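15/07/2023 – gripper pair, bed station

Came in on a Saturday to sort out the hand-held grippers before Noreen starts her cloth sessions. We have 2 units on the Gindholm setup, and mine had picked up a nasty squeak plus a bit of sideways slop in the fingers. Took it off its housing, wiped the old grease out of the lower joints and put it back with a tiny dab of the Satton stuff (tiny!! last time I flooded it). Then over to the cloth to see how the tips close. 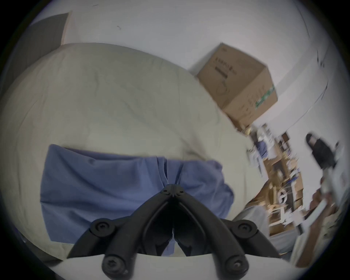

How tight should the joint screws go? Snug, then back off a hair, until the finger swings freely but won't wobble when you push it sideways.

I did the screws left to right and then went round again, as the first one always wants another nudge. Ran almost 200 open-close cycles by hand while the radio was on – no squeak, a bit of drag at the very end of the travel.
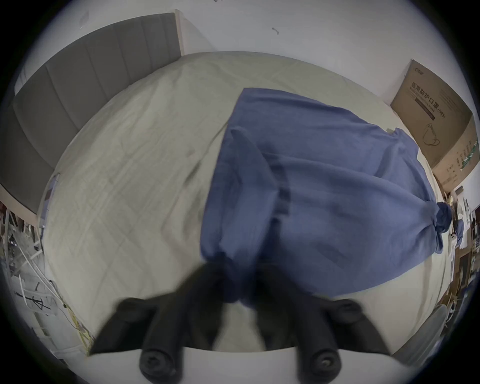
Blue cloth on the quilted sheet, gripper low over the bed.

Next was comparing against the other unit, the one marked F1. I wanted both triggers to feel the same, so Kha Phí and I swapped them back and forth and argued about it for far too long. F1 is stiffer. I'd still rather loosen mine than touch that one.
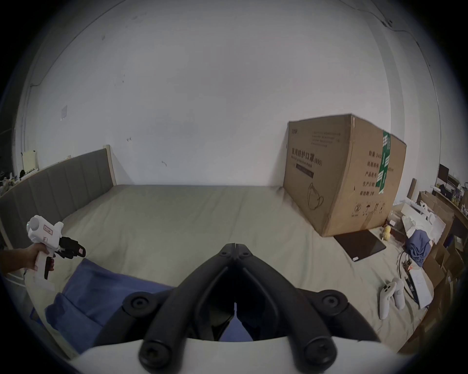

Checking against F1, held at left.

Last thing, the two-handed lift, one gripper on each end of the shirt or whatever we're calling it. Reset the opening to 90 mm on the Plevberg gauge first.

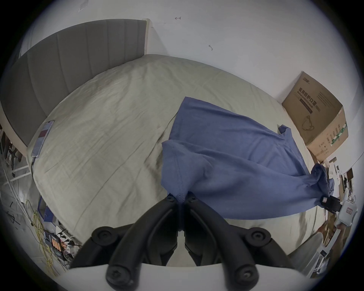

Ginevra read this over and says the drag is probably grease creeping onto the pads, so wipe them with alcohol before blaming the spring. Will try Monday, and order spare pads while I'm at it.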